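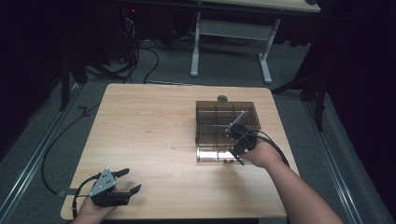

Photo: Lurska Home Storage

Section 4. Setting Up Your Verkham Desktop Organizer

Last updated: 2023-05-08

Thank you for bringing a Verkham into your home! We know that a storage box doesn't sound like the sort of thing that needs a manual, and plenty of our customers have theirs filled up before the kettle boils, but a few minutes spent on this section will keep the panels clear and the dividers sitting nicely for years. These instructions cover both the Verkham 1064 and the taller Verkham 2280. Where the two differ, we say so.

Before you start

Pick a flat, steady table with good light and give yourself plenty of elbow room. Wash and dry your hands, too – fingerprints show up on acrylic more than you'd expect, especially on the clear parts.

1. Lift the panels out of the carton one at a time and lay them on a soft towel. Leave the protective film on for now.

2. Check the parts against the card in the lid. If something is missing, please write to us before going any further, and keep the carton.

3. Peel the film from the inside faces only. Start at a corner and pull slowly, keeping the film low and close to the panel. If it clings, warm it with your palm for a moment and try again.

4. Stand the base up and slide in the long divider first, then the short ones. They should drop into their slots under their own weight. If one sticks halfway, lift it straight up and turn it end for end.

5. Put in all the screws loosely, then go around a second time and snug them down by hand with the small driver.

CAUTION: Do not use a power driver. Acrylic cracks when a screw is overtightened, and cracked panels are not covered by the warranty.

6. Peel the film from the outside faces and wipe everything down with the cloth.

Note for 2280 owners: the upper tray goes in after step 5. Set it down level on its ledges, with the finger notch facing you.

Choosing your layout

The 1064 ships with 4 short dividers and we suggest using all of them at first, then taking one out if you find yourself laying pens on top of things. Keep heavy items (staplers, tape, that big jar of paper clips) toward the back.

Cleaning

Lukewarm water and a drop of dish soap will do it. Rinse, then pat dry with a soft cloth.

CAUTION: Never use window cleaner, rubbing alcohol or anything with ammonia. These leave a web of fine cracks that can't be polished out.

If you have a Sowah drawer base or the Brudonmont wall bracket, turn to Section 5 before you fill your organizer, as both attach from underneath.

22 shares
4 comments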